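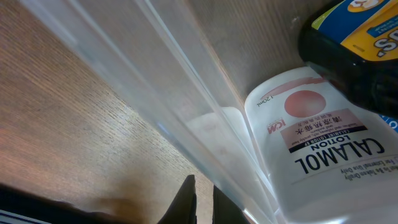
Eren 15 Clear Storage Tray
Item no. 448-15
Manufacturer: Clamow

The Eren 15 is an open tray for small household items: tubes, pill boxes, lotion bottles, pens, adhesives. It is molded in one piece from clear plastic and has no lid, divider or insert. The walls taper slightly toward the base so that empty trays nest for storage.

Specifications
Shape: rectangular, open top
Rim: flat, continuous
Finish: clear, unprinted
Weight: 71 g
Pack size: 15 trays
Care: hand wash, mild detergent, below 45 °C

Placement
The tray is meant for tabletops, drawers and open shelving. On a shelf, leave enough clearance above the rim to lift out the tallest item without tilting it. Bottles that are taller than the tray wall can be stood at one end, with flat boxes stacked at the other. Do not place the tray on a radiator or in direct contact with a lamp.
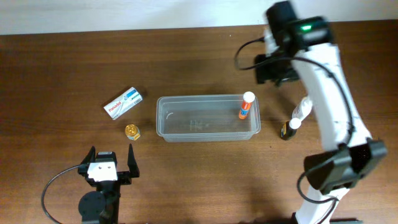 Clear walls and a clear base allow contents to be checked from the side or from above. Fine scratches from normal use do not affect strength, though they do catch the light. A narrow item keeps a small footprint if stored upright – the glue stick near the right end leaves the rest of the base free for a flat carton such as the Panadol box. Round jars and short tins may roll if laid on their side and should be stored base down.

Cleaning
Empty the tray, rinse, and wipe with a soft cloth. Dried calamine or similar lotion residue comes off after a short soak. Abrasive pads and solvent cleaners will cloud the plastic.

Related items
Eren 71 Deep Bin, same finish, higher wall – item no. 448-71
Eston Drawer Liner, cut to length – item no. 657

Ordering
Sold by the pack only. Single trays are available as replacements on request. For trade accounts and samples, contact Naledi Mofokeng at the Enbridge sales desk.

Page updated Sep 24, 2025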